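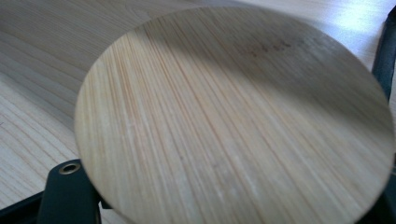 4.2 Reading grain direction by eye and by touch

Knowing which way the fibers run is the first skill that any wood finisher picks up, and we were delighted to find how much of it can be measured. Participants in the Dirnow study were asked to mark the grain direction on small samples, first by looking and then with their eyes covered. Straight, evenly striped faces gave the best scores by a wide margin. A round piece is a good test of this, as it has no straight side to line the eye up with, and the reader has only the lines themselves to go on. The disc in Figure 3 has long, narrow, nearly parallel lines in cream, beige and light brown, and a face like that can be read from the stripes alone. Its warmer orange-brown streaks are the kind of feature our participants liked to start from, following the strongest color first and checking the paler lines against it.

Figure 3. Round wooden disc with a striped, bamboo-like grain.

In all, 1,528 readings were collected at two sites, Dirnow and Ogilvie, with nearly 800 of them made by touch only. Each participant read 7 samples in a session and could turn them freely. We had expected touch to do poorly on sanded faces, and it did much better than that! Most people settled on an answer quickly by sweeping a fingertip back and forth and noting the direction in which it dragged least. Several told us they could feel a "soft side" and a "hard side" to the stroke, a remark we had not planned for and have now added to the interview sheet.

Errors fell into two groups. In the first, readers were off by a small angle, usually toward the nearest edge of the sample. In the second, they chose a line at right angles to the true one, and almost all of these cases came from the Ogilvie set, where the faces had been sealed with a thick coat before testing. The Vullum scale (Section 3.1) treats both as misses, so the scores reported here are on the strict side.

A larger set of 2,000 readings is planned for the Trumis workshop in July, with oiled samples added and the sealed ones kept for comparison. We are especially keen to see whether beginners start to use the fingertip sweep without being told about it.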